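Golldale Allotments Forum > Sheds & Storage

Felt roof or rubber sheet?

mossyboots
Posted December 8, 2024
Felt on my shed has split again, third time. Thinking of EPDM rubber this time but the Golldale place wants 209 quid for enough to cover it. Worth it or daft for an 8x6?

p_birkett
Worth it. Did mine years ago, not touched it since. Get one peice, no joins.

Trinik
Disagree. Decent felt, nailed properly, does ten years easy. People buy the cheap green stuff then moan.

mossyboots
It wasn't cheap! Yeoman, the heavy one. Split along the ridge both times I used it.

Trinik
Ridge is where you doubled it over tight then. Needs a separate capping strip. And don't do it in February when it's stiff as a board.

mossyboots
...it was February

p_birkett
Ha. Still say rubber. Sweep the boards, knock any nail heads down, glue, roll it out from the middle. Nearly 50 minutes for mine and most of that was finding the broom.
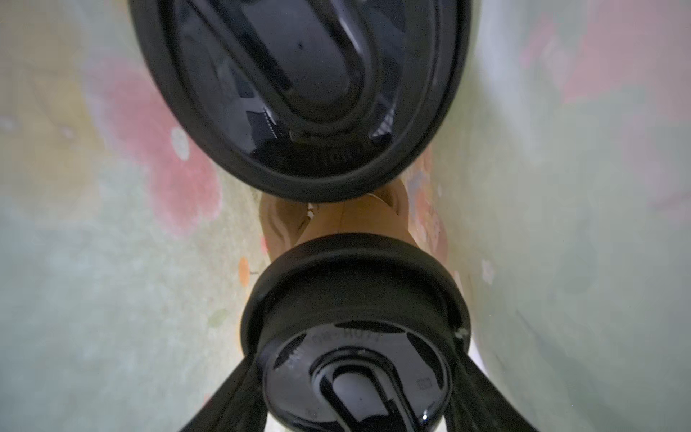
Also leave it unrolled overnight before you cut, gets the creases out. And trim the edges last, not first, I lost an inch that way.

evdokia_s
What about the gutter side? Mine lifts in teh wind.

p_birkett
Batten over the edge, screws not nails.

Trinik
Or felt.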